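Ornorer Reading Journal, Hardcover

Item 258
In stock, ships in two business days

The Ornorer is a reading journal for people who finish a novel, mean to write something down, and have forgotten the names of half the characters a week later. It has room for 128 books, one to a page, with an index at the front so you can find an entry by title or author.

Each page has lines for the title, the author, the dates you started and finished, and where you got the copy. Under that is a large ruled space for your thoughts and a smaller box for quotes. There is no star rating printed on the page. Customers who rate their books usually have their own system, and the top margin is wide enough for it. 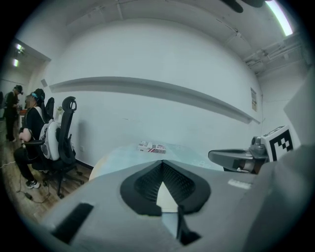 The back section is for lists. It has 20 pages for books you want to read, four for books you have lent out, and two for series you are partway through. The lending pages have a column for the date returned.

Paper is cream, unbleached, and heavy enough for most fountain pens. Very wet inks and alcohol markers will show on the other side. The cover is dark green cloth with one ribbon.

The layout is by Illia Stetsiuk, who also did our Flundenar book club planner. Since the January printing the index has been set in larger type, and the binding opens flatter.

Details
Size: 5.5 x 8.25 inches
Ruling: 7 mm
Cover: cloth over board
Printed and bound by Lapiņa

Also available
Flundenar Book Club Planner, for groups of up to 12
Zorham page flags, pack of 200, in four colors

Returns
Unused journals can be sent back within 30 days. We can't take back copies that have been written in.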